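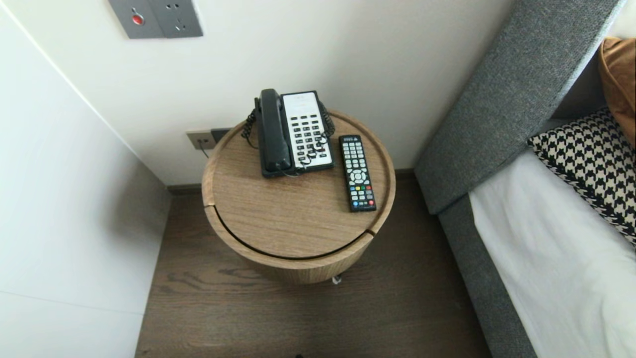
The telephone by the bed.

Hermine Aigner had promised the claimants an answer by the evening, and the funder had promised her nothing. There were 2,953 people who had bought a Ravn heater and paid too much for it, and 2,565 of them had signed. The others did not reply to letters, or they had moved, or they were afraid of the word "court."

She read the funding agreement again, lying on her side with her shoes on. Wukilov would pay for the experts and the court fees. In return it wanted its money back first, and after that a third of whatever was left. On page 3 there was a sentence that she did not like. The funder could leave the case "where prospects have materially changed," and it was the funder who would decide what materially meant. 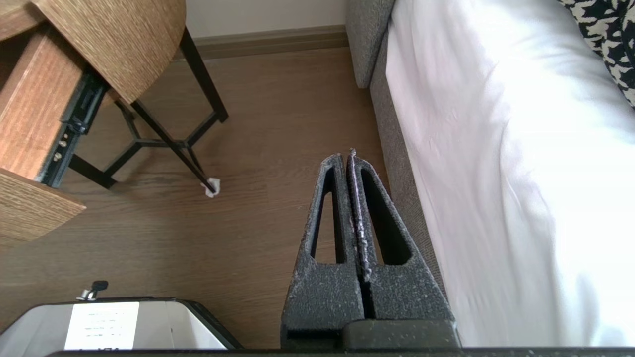

Her father had also been a lawyer, in a town where people paid him with plums and firewood. He would not have understood Wukilov. He would have asked who these people were, and why they wished to help strangers against a heater company. She had tried to explain it to him once, in November, and he listened politely and then talked about his knee. Now she pushed the papers away over the white cover, which was already full of creases, and called Fedik.

"They will not remove it," said Fedik. "I asked two times."

"Then let them give us sixty days' notice."

"Thirty, maybe."

"Sixty. And a judge looks at it before they go."

He was silent for so long that she thought the line was dead. Somewhere behind him a door closed – he was still in the office, then, with the heating off.

"You know that Ravn has offered to settle," he said at last. "Only for the first 2,185. The ones with receipts."

She had not known. She sat up.

"Who told you this?"

"Wukilov told me. They like the offer." 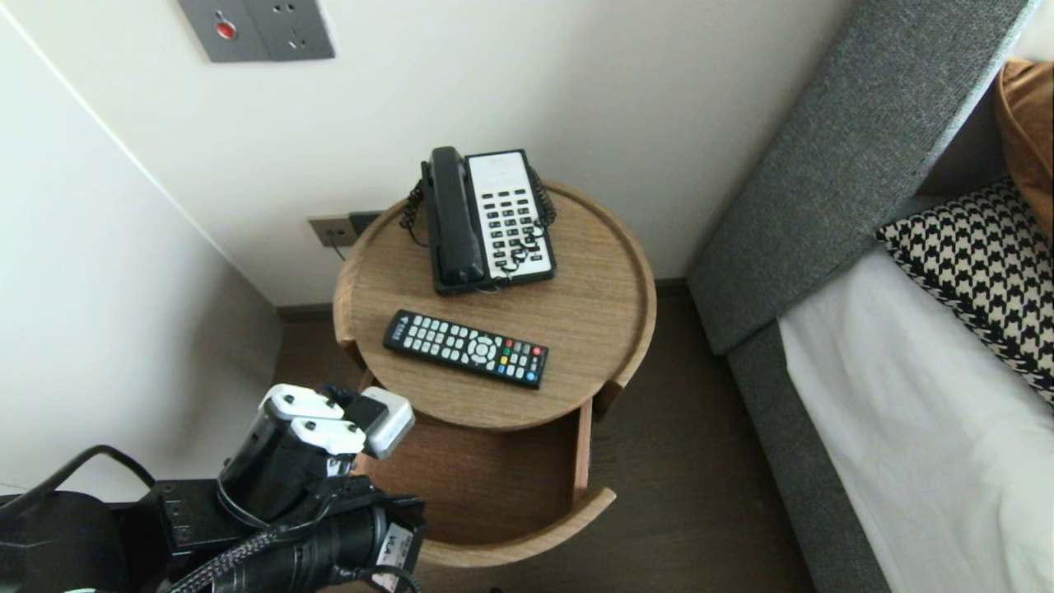
Telephone and remote control on the bedside table.

Hermine looked for a pen. On the last page, under the place for her name, she wrote "sixty days" and drew a line below it, and then she asked Fedik to read her the offer from the beginning, slowly, with the small print.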